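Search this site
Search for: Go

The Box on the Office Table

By Natsumi Koyama

140 shares 9 comments

Every office has a table where boxes end up. At ours it is the big white one near the pillars, the one with the power strip set into the top, and it gets used for lunch, for meetings that should have been shorter, and for anything that needs to be packed or unpacked. I started paying attention to it in December, when I was asked to write about how ordinary workplaces handle their supplies.

Most of what passes over a table like this is dull. Wipes, spray bottles, small jars, small white boxes of one thing or another. People order them with the office account or their own, and they arrive together in one carton because the seller saves on shipping that way. Somebody has to open the carton and decide where it all goes. In a lot of offices that job is done by whoever walks past first.

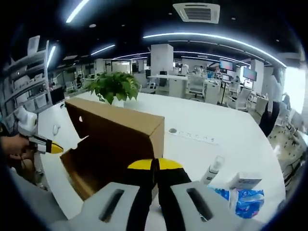

Gearóid Geraghty has run the supply side of Bunnag, a furniture importer with two floors of desks, since 2004. He has firm ideas about boxes. The first is that a box should be opened on a table and emptied on the same table, in one go. "You take one thing out, you get a phone call, and the box sits there for a week," he told me. "Then it goes on the floor. Then it is furniture."

His second idea is that heavy and soft things should travel together only if the heavy things are on the bottom. A bag of litter or rice will settle into whatever shape is under it. If that shape is a pack of wipes, the wipes will usually survive, but the seal on the pack takes the weight. He likes to press the seal flat with a thumb when a pack comes out. A pack that has lost its seal dries from the top down, and it goes to the front of the shelf to be used first.

Bags are the harder item. A full one has no handles and shifts as you lift. Geraghty takes the corner first, tips the bag until it stands at a slant, and gets his other hand under it before it clears the top of the box. Pulling straight up by one corner puts all the weight on the seam, and litter is not something you want to sweep off an office carpet.
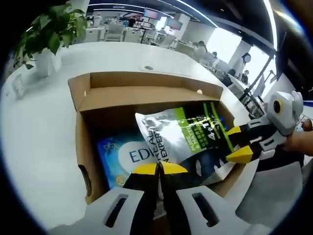
Office orders have become mixed with home orders over the past few years, and pet supplies are the clearest case. People have them sent to work because there is someone at the front desk all day. At Plekus, a small accounting firm I visited on a Thursday, the manager keeps one shelf for personal parcels and clears it at 6 p.m. Anything left gets a note. She told me the shelf cut down on arguments more than any policy she had written.

Cat litter raises its own small questions in a shared room. Mixed litters combine different materials in one bag, and some are dusty when poured. It makes sense to leave the bag sealed at work and carry it home that way. If you have to put it down somewhere, keep it off the floor near a wet entrance. Once damp gets in through a pinhole, the clumping kinds start to clump in the bag.

Wipes are simpler. Water-based ones are fine on a coated tabletop and fine on hands, though they will not do much for grease or for the ring under a plant pot. For that you want the spray and a dry cloth. Keep both away from the sockets, and spray the cloth instead of the table.
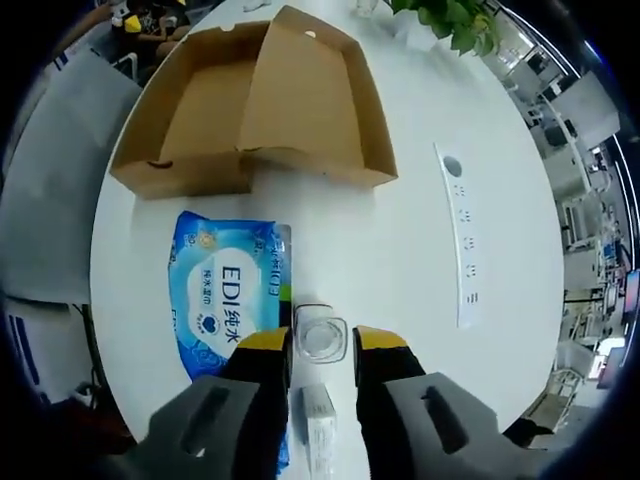
Once everything is out, the question is what to do with it while the box is dealt with. I set things down in the order they will be put away, nearest the shelf first. Geraghty groups by size, big things at the back. Both work. Leaving small items beside a flattened carton does not, and I have fished a jar lid out of the recycling to prove it.

Clear jars are worth a word. They are good for clips, tea bags and loose screws, and bad for anything that fades in light. Square ones sit closer together on a shelf than round ones do. Wash them before use, even when they look clean, and let the lid dry separately.

Then there is the empty box. Stakov, the shelving company, keeps a stack for returns and gives each one a number in marker. The highest I saw was 3351. Most offices need far fewer. Two sturdy ones, flattened behind a cabinet, will cover the returns of an average month.

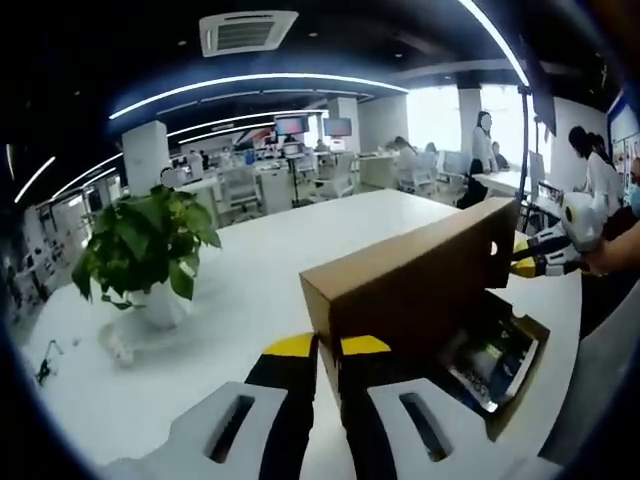
Should you keep the box until you have checked everything in it?

Keep it until the last item has been opened and looked over, then flatten it the same day. Sellers often want a return in its original carton, and tilting the box toward the light before you fold it will show anything still lying in the bottom.

Geraghty adds one more step, which is to peel off the shipping label. He does it slowly from one corner and sticks the label to his order sheet, so the record and the address go into the same folder. At Brarow, a print shop down the street from him, they cut the labels out with a knife and end up with a square hole in every box they save. He has offered to show them how he does it.

9 comments
Share this story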